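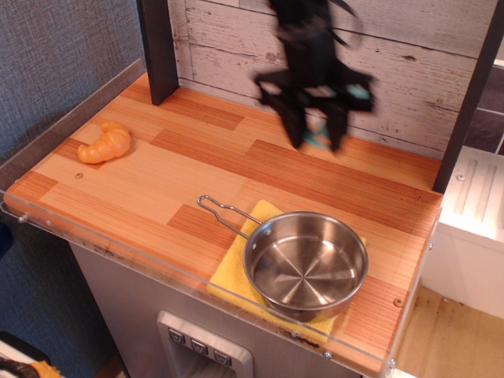 Nursery Assistant – Stisetdale

Pletier Nurseries is looking for a nursery assistant to join the toddler room at our Stisetdale setting. We are registered for 89 children and have 3 rooms, a large garden and our own kitchen. The post is permanent and starts in September.

Hours are 8am to 4.30pm, term time and holidays, with one late finish a week until 6pm. Part-time applicants will be considered.

What you will be doing

Setting out and clearing the play areas, including the home corner with its toy kitchen
Acting as key person for a small group of children
Helping at snack and lunch
Changing nappies and settling children for their nap
Keeping daily notes for parents

What we ask for

A Level 2 childcare qualification, or willingness to start one within six months
Some experience with under-threes – paid, unpaid or in your own family
Clear spoken and written English

Paediatric first aid training is provided. The job is subject to an enhanced DBS check, paid for by us. Staff who complete their first year receive a payment of £800. There is free parking, and the 202 bus stops outside.

We have a second vacancy, for a cook, at our Oakley nursery. Please ask if you would like the details.

To apply, send a CV and a short covering letter to the manager, Przemysław Kwiatkowski, or hand them in at the office. Visits can be arranged before you apply, preferably after 2pm when the toddlers are asleep.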